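Opinion: Count the knots, but look at the thread too

By Iraís Palacios
November 10, 2018

Most papers on automated suturing report one number, and it is the success rate. A trial either ends with a closed wound or it does not. I have reviewed enough of these papers, and written two of them, to think that this number has outlived its use. It tells us whether a method finished. It says very little about how the method works, where it is weak, or what to try next.

My own group is as guilty as any. In September we finished a set of 164 stitches on synthetic tissue pads with a policy we call Treteo. It learns from recorded demonstrations and gets its close-up views from small cameras near the instrument tips. The first draft of our report had a table with a success column and a failure column. Lakmal Barua, who did most of the labeling, refused to sign off on it. His complaint was that two stitches in the same column could have nothing in common except that they held.

He was right, and the wrist views make his case better than the table did. 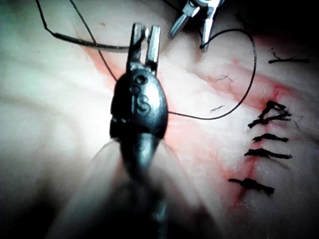 Wrist view with four knots along the seam and a loop of thread running from the second instrument's jaws.

In a success column, those four knots are four identical marks. On the pad they are plainly different. The top one is a tangle of loops with several cut tails. The next one down is compact. The fourth sits farther along, after a larger gap, with its ends frayed and splayed. A surgeon teaching a student would have something to say about the tangle and about the gap. Our table had nothing to say about either.

The usual defense is that finer scoring is subjective. Ask three people to grade a knot and you get three grades. That is true of a grade from 1 to 10, and I would not defend such a scale. But spacing can be measured. Tail length can be measured. The number of times the thread is dropped and picked up again can be read from the instrument logs. None of this needs an expert's taste, and all of it can be done from data most labs already record and then leave on a disk.

The second problem with the success rate is that it ignores the thread between stitches. Needle handling gets most of the attention in this field. There is a good reason for that: a needle is rigid, its shape is known, and you can write down where it is. Thread has no fixed shape. It loops behind an instrument and comes out somewhere else, and from one camera you often can't tell which strand is in front. When we went back through our failures with this in mind, the needle was rarely the main trouble. The policy lost track of slack.

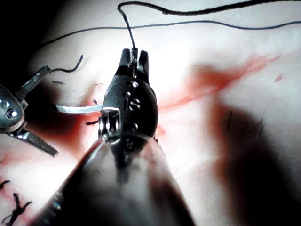

Close view of the central gripper, with the curved needle to its left and two strands of thread crossing above.

Consider what a controller has to work out from a view like this one. Two strands cross near the top, one thicker than the other. The right end of the needle is hidden behind the gripper body. Short dark thread ends lie near the wound, and to a vision model a cut end can look a lot like the end of the working thread. A person at the console deals with this by moving a little and looking again. Our policy did that only when the demonstrations happened to include it.

So we changed one thing. For the second half of the work we asked the people giving demonstrations to pause and clear the slack before each pass, even when they did not need to. The instruction cost us 5 extra seconds per stitch. The success rate hardly moved. The number of regrasps went down and the spacing became more even – two results that our original table would have hidden.

I don't want to claim too much for this. It was one pad material, one pair of instruments and one small team. A colleague at Lund has pointed out that slower demonstrations may help for reasons unrelated to slack, and we have not ruled that out. A synthetic pad also does not bleed or breathe, and a red line on it is a poor stand-in for the real thing.

Still, I think reviewers could ask for more without making life hard for small labs. Report the spacing. Report the regrasps. Publish the wrist video for every trial, including the ugly ones. The Enia benchmark already has room for extra fields, and almost every entry leaves them blank. A paper that says 100 percent and shows no footage should be sent back with a request for the footage.

Our revised report has the longer table. It is less pleasant to read, and the headline number is in the fourth column. Lakmal has signed it.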